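November, late, can't sleep

So I watched the whole Godoy interview tonight, all 58 minutes of it, and I'm still mad. For anybody reading this in the future (hi, me), Godoy is the talk show where famous people go to cry after they get caught. Tonight it was Uriel Valdebenito's turn. He's the star of Skellville, he's been the star since I had braces, and last month it came out that he'd been getting paid to push Prultine vitamins on the show without telling a soul. Not the writers, not the other actors, not us dopes at home who bought the stuff!
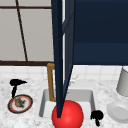

## What he said

He said he was "learning and growing." Growing what, a second house? He said it three times before the first commercial break. Then he said everybody in the business does it, and I kind of believe him, and that made me madder. Delia Bravo played his wife on that show for years and she put out a little statement about how shocked she was. Shocked! Delia, honey, you were holding the bottle in the Christmas episode.
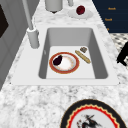

I called Javiera at the second break and she was watching too (of course she was). She thinks he'll be off the air till spring and then back with a beard and a book deal. I said he'd never dare. She bet me dinner. We argued so long that I missed the part with the apology and had to go back and find it, and it wasn't much of one. He was sorry that people "felt" fooled. Well, I felt fooled out of $47, Uriel, and my hair is exactly the same as it was.

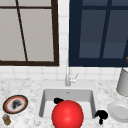 The host just sat there nodding, too. She had him right in front of her and she asked about his dogs. I used to love her show, back when she'd ask a follow-up question now and then. My mother would've gotten more out of him in one phone call.

## Who I feel bad for

Hinata Maruyama. She wrote most of the good seasons, and now every time her name comes up it's next to that vitamin junk. She said in some podcast that she found out the same morning we did. I believe her, maybe because I want to. I've got all 12 seasons on the shelf and I was going to start over this winter. Don't know now. Maybe just the early ones, before the move to Cistodstead, when it was still funny.

Okay, it's past one and I have work. Javiera wants to know where I'm taking her for dinner already, the nerve. 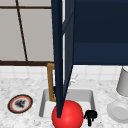 *The red ball at the front of the sink*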